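The bus to Ditham left at six in the morning, and Enikő Lakatos was on it with one backpack and a paper map. Her phone had a map too, but the woman at the hostel had told her the signal gave out after the second bridge, and she had paid for the paper one at the front desk.

She was the third passenger on. A man in a green jacket had the seat behind the driver. Across the aisle from him an older woman was peeling an orange into a plastic bag. Enikő sat down behind her and put the backpack on her knees.

"You're going up to the lake," the woman said. She didn't turn around.

"To Lobo, yes. Then on to the falls if the trail is open."

"It's open in July. It's always open in July." She passed a piece of orange back over the seat. "Judit Hajdu. I get off at the dam."

The road followed the river for the first hour. Enikő had read that the park took in 148 miles of trail, and she had given herself four days, two of them for the lake. Her sister said that was too long to spend looking at one lake. Her sister had gone to Ciditz for her own vacation and had come back with a sunburn and a set of glasses.

At the first bridge the bus stopped to let some cattle go over. The man in the green jacket got out, smoked half a cigarette, and got in again. The driver wrote something in a notebook. They went on.

Judit asked what she was carrying, and Enikő told her: a tent, a stove, rice, soup, coffee, a sweater, rain pants. Judit said the rain pants were a good idea and the tent was a mistake. There were huts at the lake with bunks and a wood stove. They cost 90 for the night, and the money went in a metal box on the wall.

"I like the tent," Enikő said.

"Then take the site by the creek. The ones near the landing are full of ants."

The dam was a gray wall with a parking lot at one end. Judit got off there with her plastic bag and walked toward a row of houses. She didn't wave. The bus climbed for another hour after that, through pines, and the windows fogged on the inside. Enikő wiped hers with her sleeve until it was no use.

The ranger station at Lobo was a single room with a counter and a bench. A line of hikers had formed along the wall, and she stood at the end of it. Ahead of her two brothers were arguing over how much fuel they had. The ranger had a name tag that said Pramila Negi, and she dealt with each person in the same way, pushing the form across the counter and putting a finger on the place to sign.
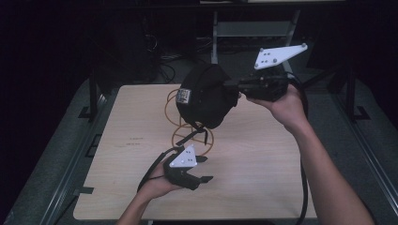

"Can I walk to the falls and back in one day?"

"It takes nine hours both ways from the landing, so leave by seven and turn around at two wherever you are."

Enikő wrote that on the edge of her map. She signed the form and got a yellow tag to tie to her tent. The ranger told her that the trail crossed the creek three times and that the third crossing was the deep one. There was a rope. She should unbuckle her pack before she stepped in.

"Is anyone else going up tomorrow?"

"A man named Győző Erdős. He goes up every year. He won't talk to you much, but he'll wait at the crossing if he knows you're behind him. I'll tell him."

She walked down to the lake with the tag in her pocket. It was bigger than she had expected and darker. A boat landing stuck out from the near shore, with tents pitched on both sides of it, and she went past them to the creek. The site was small and sloped a little toward the water. She put the tent up with her head at the high end, made soup, and ate it from the pot.

It rained in the night. She lay and listened to it, and when it stopped she slept.

In the morning she was on the trail at ten to seven. There was one set of boot prints ahead of her in the mud. She stepped over the first crossing on stones. The second came up to her shins. By then the sun was on the ridge across the valley, and she took off her sweater and tied it to the pack.

Győző Erdős was sitting on a log at the third crossing with his boots beside him. He was a heavy man, near seventy, with a hat pushed back on his head.

"You're the one with the tent," he said.

"Yes."

"Unbuckle."

She unbuckled. He went in first and she followed with both hands on the rope. The water came to the tops of her legs and pushed hard, and it was so cold that she stopped feeling her feet before she was halfway. On the other side they sat down and put their boots back on. He gave her a square of chocolate out of a tin.

"Do you come every year?" she asked.

"My wife liked it." He closed the tin. "Ildikó. Ildikó Magyar, she kept her own name. She painted it. She has one hanging in the hotel at Erko, over the stairs. The color's wrong, she said so herself."

They walked on, and he kept a little ahead. The trail left the creek and went up through boulders, and she had to use her hands in places. A signpost at the top of the boulders gave the height as 2000 meters. He tapped it with his stick as he went by.

She heard the falls before she saw them. The trail came around a shoulder of rock and there was the whole drop on the far side of the gorge, white at the top and gray lower down where the wind pulled it apart. The spray reached them where they stood. Győző took off his hat and sat down on a flat stone. Enikő took two pictures and put the phone away.

"What color should it be?" she said.

He thought about it. "Greener," he said. "At the bottom, there. She made it blue."

She looked at the bottom of the falls. It was green. She got out the rice left over from breakfast and offered him some, and he took the lid of the pot and held it out for his share.

At half past one he stood up and put his hat on.

"We've got till two," Enikő said.

"You do," he said. "I'm slow going down."

She packed the pot and went with him.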